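The second-hand arm came into the workshop on Palumbo Street in two crates, and it took most of an evening to get the lids off. Corrado Colombo had bought it from a packaging plant that was closing a line. The control cabinet was included. The manual was not.

"I figured we could find the manual," he said. "We found three, and they disagreed with each other."

Venbridge is a shared workshop in a former print shop, with a wood room at the back, a row of sewing machines under the windows and a kiln that trips the breaker if the compressor is on. Members pay by the month and buy their own materials. Until last winter, the most complicated machine in the building was a laser cutter. Now it is a robot arm on a steel pedestal, and a small group meets two evenings a week to teach it to handle things found in an ordinary kitchen.

Colombo, who repairs elevators for a living, did the electrical work. Nataša Popescu wrote most of the code. She had used industrial arms at a former job, where each one did the same move all day, and she wanted to see how far one could get on a table where things are never in the same spot twice.

The first job was the floor. The old boards flexed when anyone walked by, and at the end of a long reach the fingertips moved with them. The members cut out a section, poured a slab and let it cure through December. Popescu spent that month at a laptop in the sewing area, writing a program she named Skoltura after a card game her aunt used to play. It takes a camera view, picks a place to grip and plans a path that keeps the elbow away from the table.

The second job was money. The gripper cost more than the arm. The group had set aside $1000 and went well past it, and for a while they made do with a homemade claw of aluminum bar and bicycle brake parts. It could pick up a block of wood. It crushed a paper cup every time, and it dropped anything with a handle.

"The claw was fine for what it was," said Auður Overgaard, who built it. She keeps it on a shelf over her bench and still uses it to hold parts for painting.

Safety rules took longer to settle than the wiring. Overgaard wanted a fence. Colombo wanted a speed limit and a stop button within reach of every chair. They ended up with the speed limit, two stop buttons and a line of tape on the floor that no one crosses while the drives are on. New members get a half-hour talk before they are allowed to run a program. So far 13 people have had the talk.

Most sessions are slow. Someone sets the table, someone else starts the program, and the rest watch the fingers close on air a little to the left of where they should be. Popescu logs every miss by hand in a notebook. She tried a spreadsheet and found that people stopped writing comments in it.

Lately the group has moved from hard, simple shapes to flowers, with the rest of the kitchen things left close by. 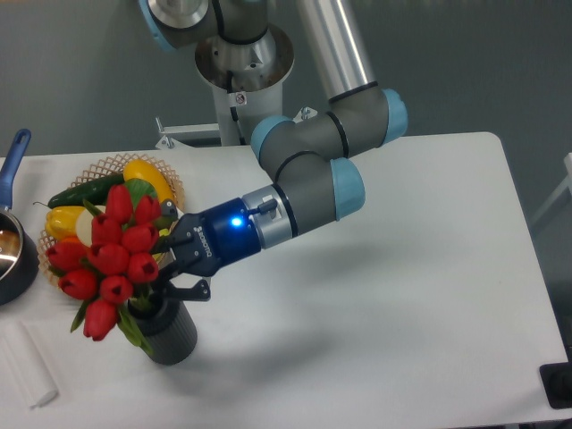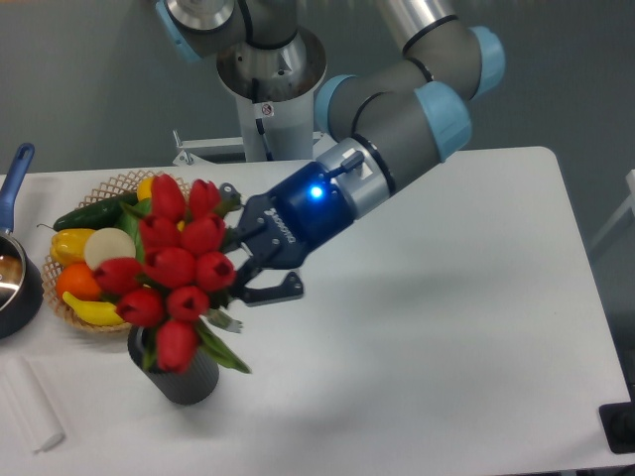 Popescu's interest is in objects with no clear edge. A block has two flat sides and a program can find them without much trouble. A bunch of tulips is another matter, with the leaves hanging over the rim of the vase and the stems, the part worth gripping, mostly hidden under the blooms. The basket of produce sits right behind the flowers, so the program also has to tell petals from peppers. She has changed the way Skoltura scores a grip so that it looks lower on an object first, and she wants to try it next on a bunch of carrots and a feather duster.

Overgaard is working on softer pads for the fingertips. Her first set, cast in silicone, peeled off after a week. Colombo has a line on a second control cabinet for spare parts, if he can borrow a van to fetch it.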